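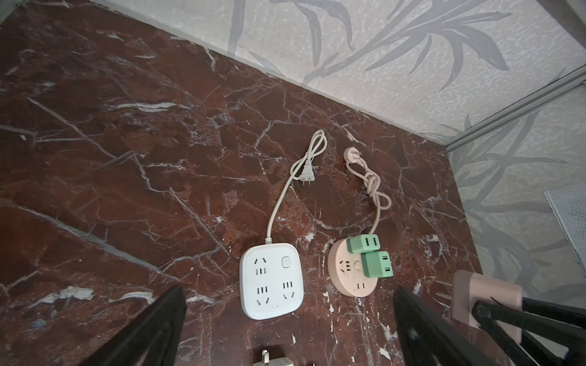
How long does a new fact stay in memory if it is never used again?
For most people, a few days at best, with the steepest loss in the first hours after learning.

Speaker notes, memory session, Arkport, 16 December 2025

Slide 1. Title. Leave it up while people sit down. State the scope: retention of factual material in adults. Motor skills and autobiographical memory are out of scope. Questions on those go to the end.

Slide 2. Terms. Encoding, storage, retrieval. Define each in one sentence and move on. Point out that a failed recall does not tell us which of the three stages failed. A name that will not come at noon may come at dinner, so it was stored the whole time.

Slide 3. Forgetting curve. Trace the line with the pointer. Fast drop, then a long flat tail. The shape holds across many kinds of material, but the slope changes with how meaningful the material is. Nonsense syllables fall off fastest. Do not quote percentages for the general case – they depend too much on the test used.

Slide 4. Interference. Two kinds. Proactive: old material gets in the way of new (writing last year's date in January). Retroactive: new material gets in the way of old. Ask the room for their previous phone number. Wait five seconds before going on.
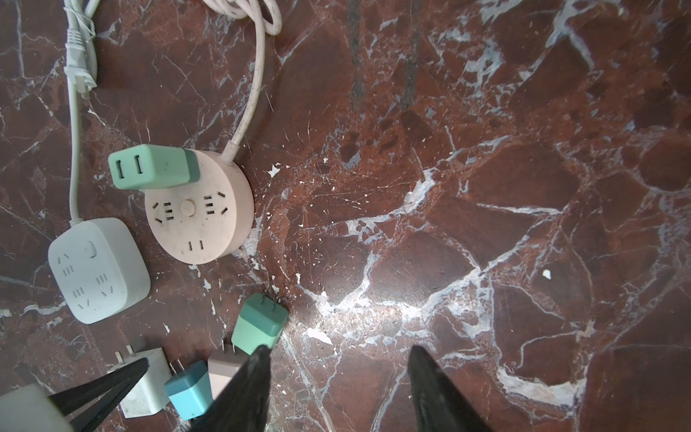

Round power strip with green adapter

Slide 5. The Prukow word lists. Background to the exercise we ran in July. 45 word pairs, one study session, two groups. Group A reread the list. Group B was tested on it with the answers covered. Total study time was the same in both. Mention that the pairs were unrelated nouns, e.g. candle–river.

Slide 6. Results. Right after study, the rereading group was slightly ahead. After 19 days the tested group was ahead by a clear margin. We logged 2738 responses in the Wattimena spreadsheet; blanks were scored as wrong. Limits: people chose their own group, and we had no control over what they did in between. Treat it as a demonstration.

Slide 7. Why testing helps. Two accounts. One says retrieval strengthens the path to the item. The other says effort at retrieval adds extra cues. The data shown here cannot separate them. If short of time, skip the second account.

Slide 8. Spacing. Same number of reviews, spread out, gives better long-term recall than the same reviews in one block. The best gap depends on when the material is needed. Short delay, short gap. The Zorkarik scheduler uses a fixed doubling rule, which is simple to run by hand with index cards. Show the card box if it made it into the bag.

Slide 9. Confidence. People who reread tend to overrate what they know – the page looks familiar and this gets read as knowledge. Recognition is an easier task than recall. Go back to slide 6 if anyone asks about ratings; they are in the last column.

Slide 10. References and questions. Leave up. Handouts are by the door.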